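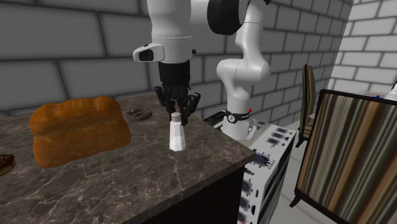
本帖最后由 拧螺丝的阿淮 于 2023-07-15 编辑

厨房台面上的机械臂,仿真先跑起来了(长期更新)

楼主 拧螺丝的阿淮
憋了两个月终于敢开帖了!家里想装一条能递调料的臂,真机还在攒零件,先把仿真厨房搭了出来。臂立在大理石台面后沿,腕上挂多指手,第一个目标选的是盐瓶,白色多棱面,顶上是带孔的浅灰圆盖。面包和甜甜圈也摆上去了,现在只当障碍物用。

工程名叫 Platgate,没什么含义,建文件夹的时候随手敲的。目前的流程:
预抓取位姿停在盐瓶上方偏后,手指微张朝下
末端竖直下探,合指,抬起
平移到台面另一侧放下

前两步能跑,第三步时灵时不灵。昨晚连跑 100 次,掉了 13 次,大部分是抬起之后盐瓶在指间慢慢转,转着转着就滑出去了。看它稳稳拎起来的那一下真的很上头,我一个人在书房喊了一声,把猫吓跑了。
求各位看看,是先调摩擦,还是先改抓法?

2楼 南墙铣床
恭喜开工!盐瓶有棱是好事,指腹对准平面去夹,别对着棱。你合指之前腕部有没有按瓶身朝向转一下?要是没转,掉瓶就不奇怪。

3楼 拧螺丝的阿淮
回2楼:没转……腕部朝向是写死的。今晚就改!

4楼 焊锡味咖啡
泼点冷水。仿真里抓盐瓶调到满分,上了真机照样从头来。接触模型那点摩擦系数你调来调去,调的是求解器的脾气。我当年在仿真里折腾了一整个冬天,真机第一天就把杯子推下桌了。建议先拿便宜的两指夹爪上真机,多指手以后再说。

5楼 Niloufar Golestani
不太同意4楼。我在 Drararum 工坊那边也做过类似的台面臂,仿真省下的主要是撞坏东西的钱。可达范围、自碰撞、底座放哪儿,这些在仿真里看得很清楚,跟摩擦准不准没多大关系。楼主把底座放在后沿,肘部往前弯的时候离墙还有多少余量?后面就是砖墙,建议把墙也加进碰撞体,很多人只当它是背景贴图。
(中文是后来学的,有写得怪的地方请包涵。)

6楼 拧螺丝的阿淮
回5楼:中文一点不怪!墙……还真只是贴图。刚加上碰撞体重新规划,有 2 条轨迹直接报红,肘部蹭墙了。要是在真机上碰到这个,我估计当场心梗。谢谢谢谢!

7楼 焊锡味咖啡
行,墙这条我认。布局用仿真看没问题,我反对的是拿成功率当进度。那 13 次里头有几次是真夹滑的,有几次是物理步长太大抖出来的,楼主分得清吗?

8楼 南墙铣床
步长这个问得好。我的习惯是把步长减半再跑同一批随机种子,掉的次数变化很大就先别动抓法,把接触调稳了再看。

9楼 一勺猪油
外行路过,问个蠢问题:为什么第一个选盐瓶,不选面包?面包那么大一个,闭着眼都能抓到吧?

10楼 南墙铣床
回9楼:不蠢。大不代表好抓,手张到最大能不能包住是一回事,面包还软,捏多大劲又是一回事。仿真里它多半是个硬壳,抓起来也说明不了什么。

11楼 拧螺丝的阿淮
回9楼:还有个私人原因,我炒菜永远找不到盐,哈哈。甜甜圈排在很后面,那层巧克力真机一捏就花了。

12楼 灯下拆机
楼主腕侧那个白色外壳是相机吧?下探的时候手指会不会挡住视野?我那台装在腕上,最后一小段基本瞎抓,后来在柜子底下又加了一个固定机位才好。

13楼 拧螺丝的阿淮
回12楼:对,腕上相机。现在盐瓶位置直接读仿真真值,视觉还没接进来,所以暂时没被坑到。固定机位记下了,准备从侧面斜着看台面。

14楼 焊锡味咖啡
读真值啊,那成功率更得打个折了。先给位置加点噪声,几毫米就够你喝一壶的。

15楼 Niloufar Golestani
这条我同意4楼那位。噪声要加,朝向也要加。另外盐瓶目前站在空地上,手指四周没有东西,这是最舒服的情况。往面包旁边挪一挪再试,竖直下探可能就不行了,得从侧面斜着进。

16楼 拧螺丝的阿淮
更新!按大家说的一条条来:
腕部对准棱面:改了,指腹贴平面,抬起后基本不转了
步长减半:同一批种子,掉的次数确实少了几次,所以7楼说得对,有一部分是抖掉的
位置加噪声:成功率立刻难看起来,主要是有一根手指先碰到瓶子,把它推倒
盐瓶挪到面包旁边:惨不忍睹,面包被拱得到处跑,笑死我了

新问题是一根手指先到的时候怎么办。我想的是合指前先慢慢收,碰到就停,等其他手指跟上。有人这么做过吗?

17楼 南墙铣床
做过,思路没错。关键是停的阈值,太灵敏会自己吓自己,太迟钝瓶子已经倒了。先给每根手指单独记接触力曲线,看图再定,别凭感觉。

18楼 灯下拆机
可以翻翻 Iken 的旧帖,他做的叫 Lemieux 的小项目就是多指手逐指收拢,代码写得乱,但状态机那部分很好懂。

19楼 焊锡味咖啡
态度还是那个态度,真机早点上。不过楼主改得够快的,面包乱跑那段录屏发一下,我要看。

20楼 拧螺丝的阿淮
录屏晚点传。真机底座的安装板已经在画了,台面是租的房子的,不能打孔,准备用夹具从下面顶住,板厚 40 毫米以内应该夹得下。零件八月到,到了我在本帖接着更。有人用夹具固定过这么重的臂吗?我担心伸直的时候把台面边压裂。

21楼 南墙铣床
石材怕点受力,上下都垫硬橡胶,受力面做大。再把伸直姿态从规划里限制掉,你递个盐用不着伸那么远。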